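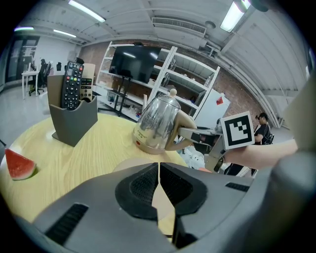 Jiresico · Abteilung Greiftechnik und Handhabung

Kurzer Thread zu einem Fehler, der uns seit Dezember beschäftigt. Es geht um Handgreifer, einen Wasserkocher und eine Abschaltung, die nicht kam.

Wir greifen den Kocher am Griff, heben ihn an, kippen ihn leicht und stellen ihn wieder ab. Auf dem runden Holztisch, mit anderen Sachen daneben, weil es in einer Küche ja auch nicht leer ist. Edelstahl, Schwanenhals, Holzknopf auf dem Deckel.

Am Freitag ist der Kocher beim Kippen nach vorn weggedreht. Die Backen waren zu, der Griff saß dazwischen, und trotzdem hat sich das Ding um den Griff gedreht, bis die Tülle auf der Tischplatte lag. Zum Glück mit kaltem Wasser. Niemand verletzt, Tisch nass.

Die Schlupferkennung hätte das melden müssen. Sie läuft auf der Steuerung von Dawber und soll bei Schlupf einen Ton geben und die Aufnahme stoppen. Es kam kein Ton, und die Aufnahme lief einfach weiter.

Trevor Rowbotham hat sich die Logs vorgenommen. Von 306 Griffen waren 6 dabei, bei denen der Kocher gerutscht ist. Gemeldet wurden davon 4. Die beiden anderen waren reine Drehungen um die Greifachse.

Damit ist die Ursache ziemlich klar: Die Erkennung schaut nur auf den Backenabstand. Dreht sich ein glatter Griff zwischen den Pads, ändert sich der Abstand fast nicht. Für die Software ist dann alles in Ordnung.
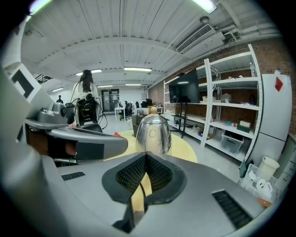 Zweites Problem ist der Marker über den Backen. Wir haben gedacht, dass wir die Drehung notfalls darüber sehen. Geht nicht. Der Marker sitzt am Greifer und dreht sich nicht mit dem Kocher mit. Im Nachhinein offensichtlich, hat aber einen halben Vormittag gekostet.

Dazu kommt der spiegelnde Bauch vom Kocher. Imogen Fothergill hat versucht, die Lage über das Kamerabild zu schätzen, und bekommt je nach Winkel die Deckenlampen als Kante. Mit mattem Klebeband auf dem Kessel ging es besser, aber so steht er bei keinem Menschen zu Hause.

Was wir bis auf Weiteres machen:
Nur kaltes Wasser, höchstens halb voll.
Netzstecker und Basis bleiben getrennt, solange gegriffen wird.
Griff immer möglichst nah am Schwerpunkt fassen.
Wer ein Rutschen spürt, stellt ab und bricht von Hand ab, auch wenn kein Ton kommt.

Die Pads von Tredeck haben wir übrigens auch getauscht. Neue Pads, gleiches Verhalten. Am Verschleiß lag es also nicht.

Dawber hat den Fehler angenommen und will das Drehmoment mit auswerten. Termin gibt es noch keinen. Sobald die neue Version da ist, fahren wir 100 Griffe nur mit Kippbewegung und ich hänge die Zahlen hier an.

Die Kollegen in Zetville haben dieselbe Steuerung und greifen damit Kannen. Falls ihr mitlest: bitte eure Logs auf Drehungen prüfen, die Backenwerte allein zeigen euch nichts.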